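Laundry Room Walk-Through: My Checklist With Comments
Greltum house, downstairs laundry corner
Done May 18, 2021

I do this walk-through twice a year, once in spring and once in December, and I've been typing up my comments so I can remember what I did the last time. A few of you asked for the list after I mentioned the hose business, so here it all is, my grumbling included. Our washer is a front-loader. If yours opens from the top, skip the door section and go make a coffee.

I mark things OK, FIX or WATCH. FIX means I don't run another load till it's done. WATCH means I look again in a month (or I mean to!).

BEFORE TOUCHING ANYTHING

1. Machine off, plug pulled. OK
I got lazy about this once and started poking around the filter with the thing still plugged in. Nothing happened, but I gave myself a talking-to.

2. Water taps shut. OK
The cold one is stiff. I worked it back and forth a few times and it loosened up a bit. A tap you can't close is no good to you on the day a hose lets go, so if yours won't budge, call a plumber while it's still a small job.

3. Flashlight, old towel, shallow pan, bucket. OK
The pan needs to be really shallow. I use a baking sheet with a rim that's too warped for cookies.

HOSES AND WATER

4. Fill hoses: bulges, cracks, rust at the ends. FIX
Found a soft spot in the cold hose, right where it bends behind the machine. You could squeeze it like a grape. I swapped both hoses the same afternoon for a braided pair from Alitz, the hardware place on the corner, and I feel a lot better about leaving the house now. Write the date on a strip of tape and wrap it around the new hose. I wish I'd done that with the old ones, I have no clue how long they were back there.

5. Hose washers seated, connections snug. OK
Hand tight, then a small nudge with the pliers. Don't go at it like you're changing a truck tire. I turned the water back on for a minute, wiped everything down with a paper towel and checked the towel for damp spots. Dry.

6. Drain hose secured in the standpipe. WATCH
The zip tie has gone brittle. It held when I tugged, but I want a fresh one on there. The hose shouldn't be shoved way down into the pipe either, and mine had crept lower than it was last December.

7. Floor behind the machine. OK
Lint, one sock, a clothespin. No puddles, no soft flooring.

POWER

8. Cord and plug. OK
No nicks, no brown marks on the prongs, and the plug sits tight in the wall.

9. Its own outlet, no extension cord. OK
We used to have a power strip back there that the iron went into too. I threw that out when we moved the ironing board upstairs and I don't miss it one bit.

10. GFCI test button. OK
Pressed test, it clicked, pressed reset, it came back. Takes two seconds and I forget it every single time unless it's on the list.

DOOR, GASKET AND DRUM

11. Drum empty before I start. FIX, then OK
Well, it wasn't! Somebody in this house (me) keeps treating the washer like a hamper. Take everything out and feel around the drum with your hand, all the way to the back, for coins and hairpins. I got 30 cents.

12. Gasket: mold, tears, trapped stuff. WATCH
Pull the rubber fold back and go all the way around with the flashlight. The bottom is the worst part, because that's where the water sits. Mine had a gray slimy patch that came off with a rag and warm soapy water. No tears, though there's a thin-looking area I'm keeping an eye on. Never mix cleaners in there, by the way. Bleach and vinegar together make a gas you do not want to breathe in a little room with the door shut.

13. Door glass and latch. OK
Wiped the inside of the glass and looked for chips. The latch closes with a good firm click. If you have toddlers or a cat who likes warm dark places, keep that door shut or put a child lock on it, and look inside before every single load. I leave ours open a crack after washing so it can air out, but we've got no little ones at home anymore.

14. Drum turned by hand. OK
Give it a slow spin and listen. A gentle swish is fine. Scraping or a low rumble would send me to the phone. Run your fingers over the metal too (lightly!) to check for anything sharp that could snag clothes or skin.

FILTER AND SOAP DRAWER

15. Drain filter cleaned. FIX
I don't want to talk about it. Fine, I'll talk about it: two buttons, a wad of dog hair and something that may have been a receipt. Let the water run out slowly into the pan before you unscrew the cap all the way, and wait a good while if you've just done a hot wash.

16. Soap drawer out and scrubbed. OK
Old toothbrush, hot water. Check the ceiling of the slot where the drawer goes in as well. That's where the black spots hide.

STANDING AND SPINNING

17. Level, all four feet on the floor. FIX
It rocked on the front left corner. I turned the foot out a little, tightened the lock nut and pushed on each top corner until the wobble was gone. The level I use is a Trumen, and it's older than the washer.

18. Nothing stored on top. WATCH
Detergent walks right off during a fast spin. I moved the jug to the shelf, and the pods went up high in a tin with a lid that latches.

19. Test run, empty, hottest setting. OK
I stayed in the room for the first fill and went back for the spin. No drips at the taps, no walking across the floor, no burning smell.

WHAT'S LEFT FOR ME TO DO

Zip tie for the drain hose. Look at the gasket again in a month. I also priced a little water alarm at Paracha, 14 dollars, the kind that sits on the floor and screams when it gets wet, and I'm going to get one for under the taps. The new hoses and the tape came to less than I'd spend on dinner out, so no complaints there.

The dryer gets its own list. Lint and vents are a whole other afternoon and I ran out of steam (and towels). I'll post it when I've done it.

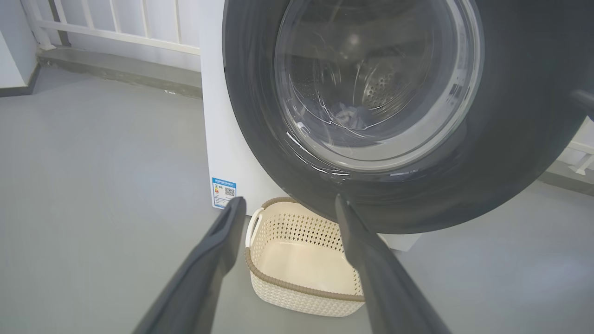

Marge wrote in to say that I should add one more line under the hoses: shut the taps whenever you're going away overnight. She does it every trip, along with a sticky note on the washer lid so she remembers to open them again, and she says to leave enough slack behind the machine that it can't press the hoses flat against the wall.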